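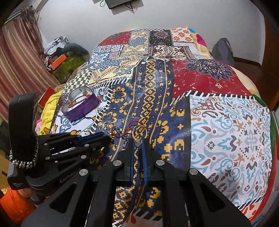

4.2 Small objects on soft ground

Reading time: 3 minutes

Figure 4. The hand-held gripper above a patterned bedspread, with a small gold ring just beyond the tips of the padded jaws.

We had planned to do all of our recording on the bench in the Mususberg workshop, where the Tadix gripper was cut, drilled and bolted together over several long evenings in July. A bench is a forgiving place, though, and the thing we cared about most was how the tool would manage in somebody's home, on cloth that gives a little when you press on it. So this part of the work moved to a bedroom, and jewelry became our main family of objects (Figure 4). A ring is a lovely test piece for a home build. It is small and stiff, it has a raised setting that the jaws can meet at an awkward angle, and it sinks into a quilted surface just enough to make the approach height matter a great deal.

The fingers are the long version described in Section 3, with the triangular cut-outs that brought the weight down, and the jaws carry the blue pads. We tried bare fingers first, and I will admit I was fond of how they looked, but they skated over anything polished. Chains and beaded threads were a different sort of trouble. The pads would close on one strand and bring up three, and the person holding the tool had to decide on the spot whether that was a grasp or a tangle. We settled on calling it a grasp if the intended piece left the fabric and stayed up while the operator drew one slow breath (a homely measure, but everyone kept to it).

In all we recorded 2089 attempts, of which 1705 met that rule. A further 156 were set aside before scoring, mostly for cloth pinched along with the object, and these are not included in either figure. Wim Peeters, who held the tool for the first 100, felt that his wrist learned the bedspread long before his eyes did, and his later runs do look smoother in the traces. The busy print made the ring harder to find in the recordings than it had ever been on our plain bench top, and the Warngate tracker lost it more often over paisley than over the darker strips. We return to this in Section 5, together with the spring change suggested by Ozoliņš.

Last updated: August 2019

Comments

benchdog: What thickness are the jaw pads? Mine peel at the corners after a week or so.

Marit K.: Really enjoyed this section. Did you ever try a thimble? I'd love to see how the long fingers cope with one!

oldlathe: Same tangle problem with necklaces. I ended up closing much more slowly and it helped a bit.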